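November, Skoltell cell, hand-held gripper pair

Picked up after lunch. The right gripper had been closing late since the move from Sitedley, so I opened the jaw housing and found the set screw backed out. Put it back with thread lock and let it sit 40 minutes. Left one was fine, only wiped the jaws.

Jaw offset on the right now reads 246 in the config, was 237. So 9 counts of drift, all from the screw I think. Saved the old file in the Pelupessy folder in case we need to go back.
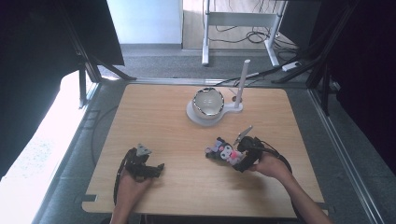
Soft items are the ones that showed the late closing, so I'm staying with plush until the numbers settle. Hard parts can wait.

Cables: leave a loose loop along the forearm on both sides. Pulled tight, the connector works out when the wrist turns.

To do:
- recheck set screw after 78 cycles
- order spare jaw pads from Stultthorpe, two sets
- copy new offset to the backup config
- label left and right cables at the plug end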